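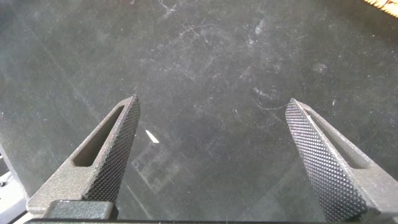 Kubo is a two-armed sorting robot being built in a shared workshop, and the build needs more hands. The arms move, the cameras at the wrists work, and the present task is putting mixed household goods and groceries into two baskets. The weak point is the grip. Each finger is a tapered piece with a long slot through the body and a diamond-pattern pad on the inner face. The pad holds cans and plastic bottles well enough. It marks soft fruit, and it slides on smooth cups when the cup is taken near the rim. The slot sets how much the finger bends, and we have not settled on its length.

We are looking for two people to join the build until the end of November: one for the fingers and mounts, one for the control software. Both places are unpaid. Materials, bench space and workshop membership are covered for the period.

Fingers and mounts

You would take over the finger design from Fung-ping Mok, who is moving to the base and the power supply. The work is drawing, making and fitting new finger pairs, then running each pair through the test set and writing up the results. You should be able to use a CAD package without help and read a tolerance. Experience with flexible printed parts is useful.

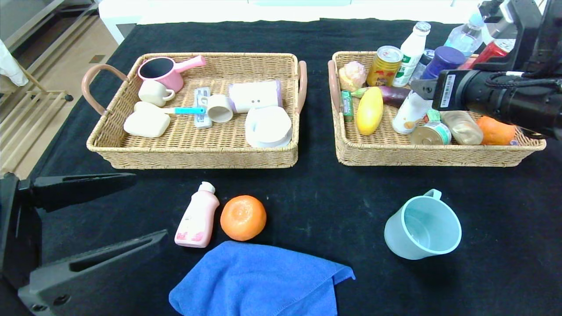 The test set has 38 items at present and will grow. Each item has a line in the log for grip width, approach angle and result. A pair of fingers is accepted when it completes seven full runs with no dropped item. The best pair so far has managed three.

Control software

You would work with Haruna Oda on arm motion and the order of picks. The code is Python with a small amount of C++ for the motor drivers. Known faults, in order of priority:

The arms wait for each other when their paths do not cross.
Cloth is picked up by one corner and trails over the basket edge.
The wrist camera exposure drifts on dark surfaces.
Restart after an emergency stop takes 31 seconds.

You should be comfortable reading other people's code and keeping a branch short. Knowledge of motion planning helps — it can also be picked up here.

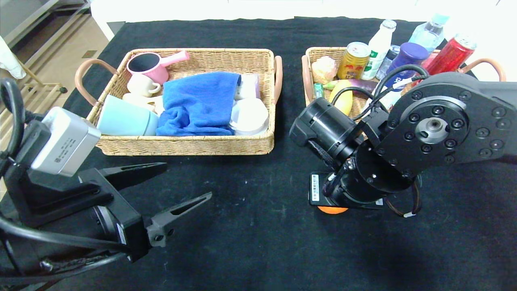
Both places ask for one evening a week at the Plastley workshop and whatever you can do at home. The arms do not leave the building. Parts may be taken away if signed out. New members have a safety session with Nhàn Vi before working inside the reach of the arms, and there are no exceptions for people who have used other machines.

The logs hold over 2,000 recorded picks and are open to anyone in the group.

To apply, send one page on something you have built or repaired, including what went wrong with it, to Pei-shan Yeh at the workshop desk. Drawings or a link to code may be attached. Please state which place you want. Closing date: 18th July.
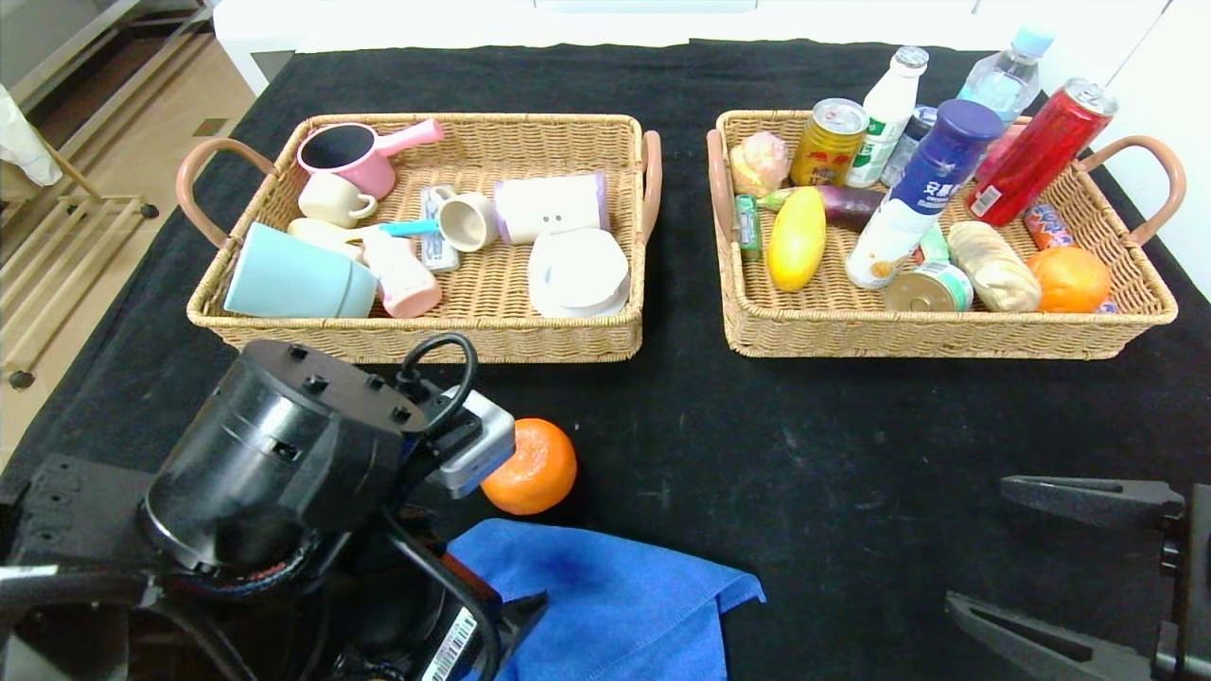 Reading time: 2 minutes

Applicants will be asked to come in for one session and work on a small fault with the group. Travel is not paid. Replies go to everyone who applies.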